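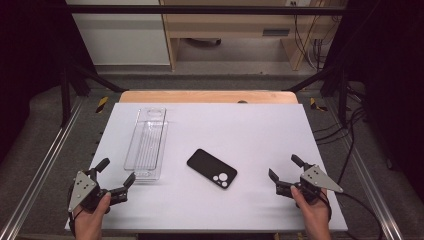
Posted by corner_flag69, 03/04/2018

Category: Football > Managers and Coaching

Should Kikstead have kept the manager until summer?

I follow Kikstead since six seasons and I am still not happy about this decision. We were ninth in January, with many injured players, and the board promised patience. Now he is gone after the defeat at Karnton. The new man has never worked in our division. What do you think?

northbank_oli wrote:
The promise was made when we were ninth. We took two points from the next seven matches. I was at Karnton and the players did not run for him.

corner_flag69 wrote:
I was also there. They ran in the first half. After the red card it is difficult for any team.

tealady wrote:
The red card was deserved, and he picked a midfielder at left back again! How many times must he see it fail? Sorry, but I slept well on the night he left.

Munro_End wrote:
I agree with corner_flag69. The problem is the recruitment. We sold our best striker to Prorkov and we replaced him with a loan player who is never fit. Which manager can win with this?

northbank_oli wrote:
The manager asked for that loan player. He said so on the club radio.

Munro_End wrote:
He said he was "pleased with him". It is not the same thing.

tealady wrote:
Does anybody know if the away tickets for Saturday are still on sale? The website gives me an error.

northbank_oli wrote:
Yes, at the ticket office only. Bring your membership card.

corner_flag69 wrote:
Thank you all for the answers. I will support the new one, of course, but I would like that the board explains itself to the members. A statement of four lines is a little poor for a man who brought us up.

Munro_End wrote:
They will explain it when the season cards go on sale.

Related threads
Karnton away: player ratings
Who plays left back on Saturday?
Season card prices, 50 replies
Prorkov and our old striker
Best Kikstead manager of your lifetime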